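# Chapter 4: Picking Up Lunch

By the time you reach this chapter you have moved wooden blocks, stacked cups and sorted bolts by colour. Food is where it starts to get really fun! A bolt keeps its shape however hard you squeeze it. Food bends, slips, tears and rolls off the plate, and everyone at home has an opinion about how it should be handled.

Our test bench for the next four sections is the Nendex Kitchen Kit, a software package that runs a small simulated kitchen on an ordinary school computer. Catinca Pascu set it up for her senior class at Sudbridge College, and we borrowed her notes freely. The kit comes with a countertop, a pan, plates, a handful of foods and a two-finger gripper called Nina. You write the program, press run, and watch through the wrist view as Nina has a go.

We like this kit a lot. The install is painless, the wrist view is clear, and a run you've made a mess of can be wound back to the beginning in a couple of clicks. It does have its rough spots. The menus are laid out in a strange order, and the manual spends 19 pages on lighting and only 2 on grip force, so you'll be leaning on Section 4.2 of this book more than you might expect.

Most of the hot dog task comes down to one question: how far should the fingers close? Too wide and the sausage slides out. Too tight and, in the kit's soft-food mode, it starts to squash. Look at how near to the end Nina has taken hold, and think about what that does to the weight hanging off the other side.
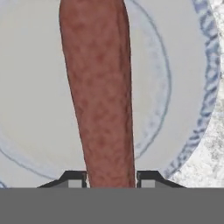
## What the kit gives you

When you open a new project you'll find three panels:

- **Wrist view.** The picture from Nina's own position, with the fingers always along the bottom.
- **Joint panel.** Sliders for each joint, plus one for the fingers.
- **Log.** A running list of every command and contact. Save it! You'll want it for the exercises.

Kálmán Mészáros, who teaches the same unit at Dudás Technical School, has his students keep the log open beside the wrist view from the first day. His class collected 1,744 grasp attempts in May, and we use their results in Section 4.3 to compare a slow close with a fast one.

Before you program any grasp, get used to reading the wrist view with the fingers open. Judge the gap between them, then find your target and work out which way the hand has to travel. A bun lying at an angle in the pan calls for a turn of the wrist as well as a move across, and beginners nearly always forget the turn. 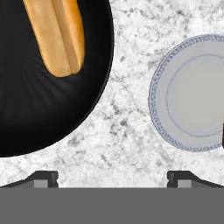
*Figure 4.2. Fingers open, with the bun in the pan at upper left and the plate to the right.*

Try planning this one on paper first. Sketch the pan, the bun and the plate, and draw an arrow for each move you think Nina needs. Mark where the fingers should open and where they should close. Keep the sketch in your workbook, as you'll be turning it into your first full program in Section 4.1.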